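ベッドまわりの布と小物 作業ノート
2020年5月11日 記:布物担当

午前は前回の続きで、Binasettiの縞シーツの見え方と、表面の乾拭きの手順。午後は小物の仕分けの見直し。先に結論を書いておくと、シーツはこのまま使う。乾拭きの手順は一か所だけ変える。仕分けの箱は足りない。

シーツは12月に入れたもので、一枚2,433円。伝票の品名は「縞・多色」としか書いていないので、在庫表で無地のものと取り違えやすい。色の名前を備考欄に足した。桃、薄緑、白、水色、珊瑚色。よく見ると桃色の帯の中に橙や赤の細い線も入っているが、そこまで書くと欄に収まらないのでやめた。帯の境目がぼけていて水彩のような柄なので、どこからどこまでが何色かは人によって言い方が変わると思う。在庫表はこの五つで統一する。

敷き方について。縞がベッドの短い辺と平行になるように置いてから四隅を入れたが、引っぱる順番で縞が曲がる。対角の二隅を先に留めて、残りを後から入れるほうがまし。それでも皺は残る。アイロンを当てるかどうか迷って、今回は当てなかった。ふだん使う状態に近いほうが後で比べやすい。

次に乾拭き。使っているのはEsellの棚にある白いスポンジ。布の上の糸くずや細かいほこりを取るだけの用途で、水は使わない。 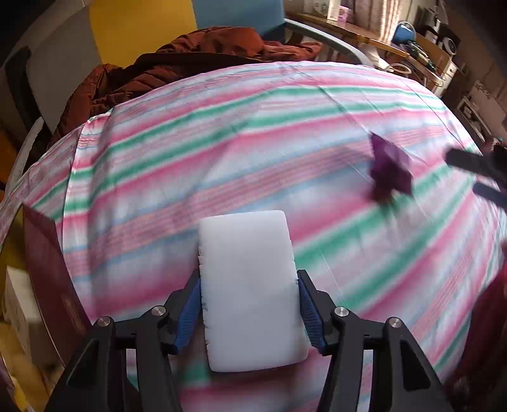

縞のシーツと白いスポンジ。スポンジは下のほうに灰色の汚れがある。

スポンジはもともと真っ白なので、汚れがつけばすぐ分かる。分かるのはいいが、汚れた面でそのまま布をこすると白い帯に移りそうで気になる。これまでの手順書には「一面が汚れたら面を変える」とだけあって、どの面から使うかは決まっていなかった。人によって持つところが違うので、途中で交代するとどの面を使ったか分からなくなる。

変更点:
・持つところを下側に決める。拭くのは上側から
・30センチ進んだら一度止めて、面を見る
・色の濃い帯から始めない。白い帯を先に済ませる
・スポンジは強くつぶさない。縁がゆがむと角が使えなくなる

最後の項目は前から口では言っていたことで、書いたのは今回が初めて。角が丸いスポンジなので、もともと縫い目の際には入りにくい。そこは別に小さいブラシを使うことにして、スポンジで無理に押し込まない。ブラシは引き出しの2段目に戻しておいた。

糸くずは縞に沿って動かすと集まりやすく、縞を横切ると散る感じがある。まだ4回しかやっていないので手順書には入れず、ここに書いておくだけにする。

昼をはさんで仕分け。ベッドの上に一度ぜんぶ出して、種類ごとに箱へ戻すやり方は変えていない。机だと狭くて端から落ちる。ベッドは広いが、上に物を置くと布がへこんで、軽いものは傾いたまま止まる。柄の多いシーツの上では、白や薄い色のものを見落としやすい。桃色と薄緑の小物はとくにひどく、戻したつもりで残っていたのが後から出てきた。濃い色のものは遠くからでもすぐ見つかる。

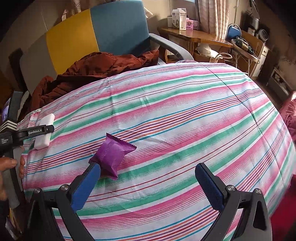

無地のシーツに替える案もあったが、見落としの問題は並べ方で減らせると思うので、先にそちらを試す。具体的には、淡い色のものを広い帯のところに置かず、手前に一列にする。袋物は別の列。封をした袋は中がふくらんでいて、箱に詰めると思ったより場所を取るので、袋物は最後に上へ載せる。上から物を置くと破れそうでこわい。ギザギザの端どうしが引っかかって二つ一緒に持ち上がることもあり、数を記録するときは一つずつ離してから見ること。

箱はBramexの浅型を使っている。ふたがきちんと閉まるのは袋物を寝かせたときだけで、立てると浮く。Halilovićの深型に替えるかどうかは未定。深いと底のものが見えなくなるので、個人的には浅型を増やしたい。注文の前に棚の奥行きを測る。前に測ったメモが見つからない。

日当たりの件。晴れていると布の白いところがかなり明るくなって、皺の影もはっきり出る。汚れなのか影なのか、立つ位置を変えてみないと判断できないことがあった。拭き残しの確認は、カーテンを引いてからもう一度やる。逆に、窓からの光があったほうが折り目は見つけやすい。折り目の確認だけは明るいうちに済ませておく。

縦に入った長い折り目は、たたんでしまっていたときのものだと思う。手でなでたくらいでは取れない。しまうときに毎回同じ位置で折っているのが原因かもしれないので、次からは三つ折りと四つ折りを交互にする。効くかどうかは知らない。

残っていること
・浅型の箱の追加、棚の奥行きの測り直し
・手順書の差し替え(棚の内側に貼ってある古いほうも忘れず外す)
・スポンジの予備を出しておく
・袋物の一覧。品名の欄が空いたままの行がある
・在庫表の「縞・多色」を検索して、ほかに同じ書き方がないか見る

シーツの洗濯は次の仕分けが終わってから。洗濯の前後で縞の曲がり方が変わるかも見ておきたい。

コメント(3)

匿名
色の名前の統一、助かります。「珊瑚色」は私の中ではずっと「サーモン」でした。古い行も直していいですか。

記入者
お願いします。備考欄だけで、品名の欄は伝票と合わせたいのでそのままにしてください。

匿名
棚の奥行きのメモ、去年のノートの裏表紙にはさまっていました。机の上に置いておきます。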